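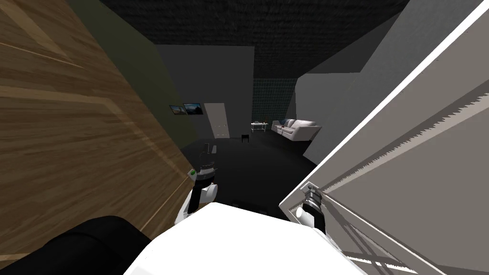 November, late afternoon

Foreign flow notebook, continuing from the last entry. I finally got the net buying series to line up with the index closes, and boy, was it a slog.

So the trouble was the block trades. The Vatodow feed books a block on the day it gets reported, and the Saber file books it on the day it was agreed, and if you're joining the two by date (I was, like a fool) you get the same purchase showing up twice, one session apart. I went through the small-cap list by hand and found 54 of them. Most are tiny. Flerdale is the big one – 3,000 shares wouldn't matter to anyone in a large name, but Flerdale hardly trades, so one doubled block made it look as if overseas funds had suddenly fallen in love with the thing!

I'm going with the agreed date everywhere. If anybody wants the reported date it's still in the raw table, just don't join on it please.

Reran everything over lunch. The clean table has 1,309 rows now, one per stock per month, and the monthly totals for the foreign column plus the two domestic columns net out to zero, the way they should. Before the fix they were off in 3 months and I'd been blaming rounding. It wasn't rounding.

The Rundeck job that pulls the overnight file is set to start before the late corrections come in, by the way. I moved it back an hour and it ran fine by hand. Let's see how it does on its own tonight. If the morning file looks short, check the log first and don't rerun it on top of itself, or we'll be back to duplicates.
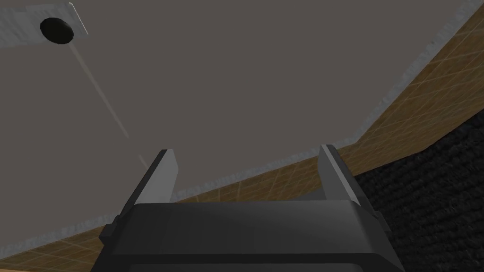
Now for the fun part. With the doubles gone I tried the old question again, whether foreign buying leads the index or just chases it. Same-month, the two move together very nicely, which everybody knew. Lag the flows by a month and the link goes mushy. Lag the index instead, so you're asking if foreigners buy after a good month, and it firms up again. So, chasing? Maybe. I don't want to lean on it yet, as the currency is sitting in the middle of all this and I haven't put it in. A weaker dollar could be pushing both of them around at once.

Oh, and I still have preferred shares lumped in with common. I keep forgetting that. It probably makes no difference for the totals but it will for the sector split, where a couple of names have more preferred trading than you'd think.

Next up: add the exchange rate, split out the preferreds, redo the lag chart with the new numbers and throw away the old one that's taped over my desk. Also need to ask for the longer history again, my last request got no answer.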